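Bamik Play Fruit Set with Green Basket

Sold by Gastbridge – ships in 2 working days

I've been selling pretend food since I had a folding table at a flea market, and this is the set I keep reordering. It's play fruit for shop games, sorting games and general kitchen-corner chaos, and it comes with a green plastic basket that I'd happily buy on its own (I have, I keep onions in one).

The fruit is a mix of the everyday and the fancier stuff. My own favorite is the avocado, dark green with a nice gloss on it, and it's the one my nephew goes for first every single time. We play bagging up the groceries with it, and any old carrier bag will do for that part. Other toys get bought and sold too, naturally!
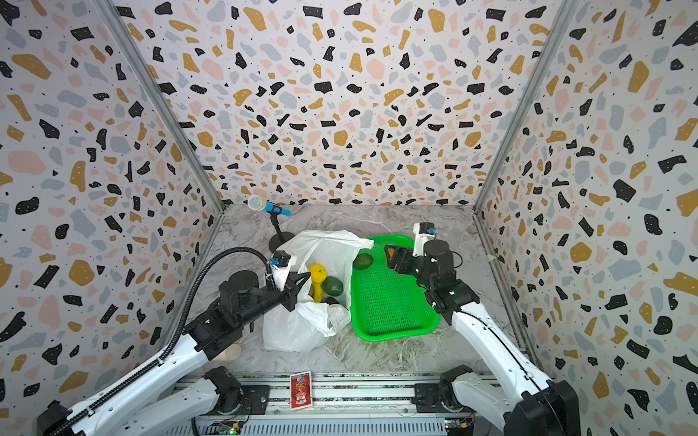 Avocado and a little yellow friend in the shopping bag, green basket alongside.

A bit more about the basket. The sides are tall and smooth, and there are slots in the walls and the floor, so crumbs and sand fall through when you give it a shake. I rinse mine under the garden hose and leave it upside down on the step.

Then there's the dragon fruit. I wasn't sure about it when Mitsuko Yokoyama, our buyer, put it on the list, and now I get emails asking for spares. It's a deep crimson pink with long scales that go green at the tips, and it makes the orange next to it look very plain. Kids who've never seen a real one want to know what it tastes like, so be ready to go shopping.
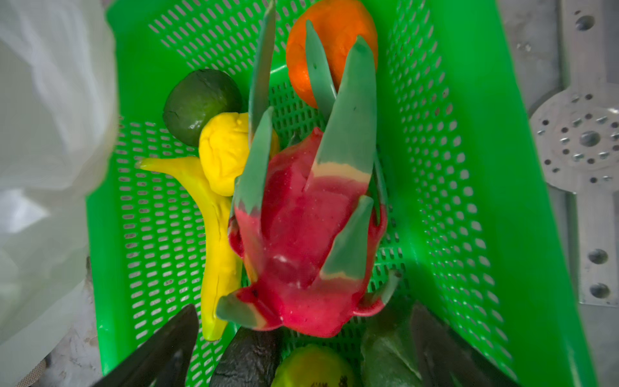 Can I wash the fruit in the dishwasher?
I'd stick to warm water and a drop of dish soap, then a towel. Dishwasher heat is hard on the colors.

Ordering and returns

Item number is 91 in the Gastbridge list. Daycares and schools ordering 20 sets or more should write to me first and I'll work out a better price – shipping too, if you're close by. Returns are fine within the month as long as everything comes back with its basket.

Spare fruit can be ordered singly through the Eveson parts page. The dragon fruit sells out fast, and the next batch is due in October.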